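Print this thread | E-mail this thread

Bimanual manipulation > Methods and results

Thread: Chunk length vs. recovery on the pen sorting task

ctak
The policy is a standard action-chunking transformer, trained on 70 teleoperated episodes of the pen task (pens, pencils and markers into a two-compartment tray, either arm allowed to pick). The baseline predicts long chunks and executes them in full. The variant uses the same weights but executes only the first 5 steps of each chunk before replanning, with no temporal ensembling.

Result over 20 rollouts per condition: full execution is faster and smoother, short execution recovers from missed grasps more often. That much is expected. What I did not expect is that short execution also produces a hesitation mode. Both arms hover over candidate objects and the policy alternates between them, sometimes until timeout. Has anyone seen this with two arms and a shared workspace?

gremitz_user
Yes. It is a commitment problem. At each replan the model samples a plan again, and if two picks are about equally likely you get left, right, left, right. With long chunks the first sample wins and you never notice. Condition on the tail of the previous chunk and most of it should go away.

efa_g
I don't agree that it is mostly sampling. We ran something close to this on the Rissanen cell with a deterministic head and still got hovering. Our reading was that the demonstrations contain pauses – the operator decides which arm to use while holding both still – and the policy learns that a still posture predicts more stillness. Replanning often keeps putting it back into that state.

ctak
Both could be true. I checked the episodes, and there are long still segments before the first pick in a lot of them. The layout may matter too. The tray sits mid-table under the lamp, with a yellow pen and a gray one already in its lower section. The orange pencil is by the left gripper, the black pen lies further right, and the two green markers are on the right arm's side. The black pen is the one it dithers over.
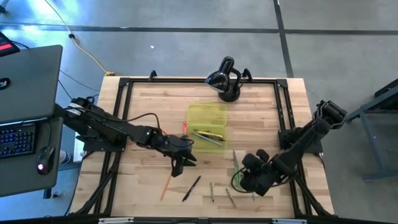 Things to try, in the order I would do them

1. Trim the still segments. efa_g's point is cheap to test. Drop frames where the joint velocity of both arms is under a threshold, retrain, and leave everything else alone. Keep the pause at gripper closure or you will break the grasps.

2. Condition on the previous chunk, as gremitz_user says. This costs a small change to the decoder and a retrain.

3. Sweep the execution horizon. Two points are not a curve. I would want at least one value between 5 and the full chunk before saying anything about a trade-off.

4. Fix the arm assignment by a line down the table. Not a solution, but if the hovering vanishes you know it is about arm choice.

a_guerra
Regarding item 1, be careful. We trimmed aggressively on Mutavetti data and lost the slow approach to thin objects. The success rate on pencils dropped while thicker markers were unaffected. A velocity threshold does not know the difference between waiting and being careful.

efa_g
Then trim only the segment before the first motion in each episode. That is where the arm choice is made.

a_guerra
It is also made between picks. You would remove one pause and leave the rest.

gremitz_user
Or stop editing the data and fix the inference. More than 2,000 replans in a test set is plenty to measure how often the selected arm flips. ctak, can you log that?

ctak
I can log it. I'll define a flip as a change in which gripper has the lower predicted height at the end of the chunk. Item 4 runs first, the rest in August when I have the cell back.

Comments (3)

Llinos Pugh
Is the flip rate going to be reported per object? An average over the whole table would hide the black pen.

Lleucu Foulkes
I side with efa_g. The deterministic head result is hard to explain with sampling alone.

stostier_lab
Please post the threshold with units when you have it. Half the threads here leave that out.

Print this thread | E-mail this thread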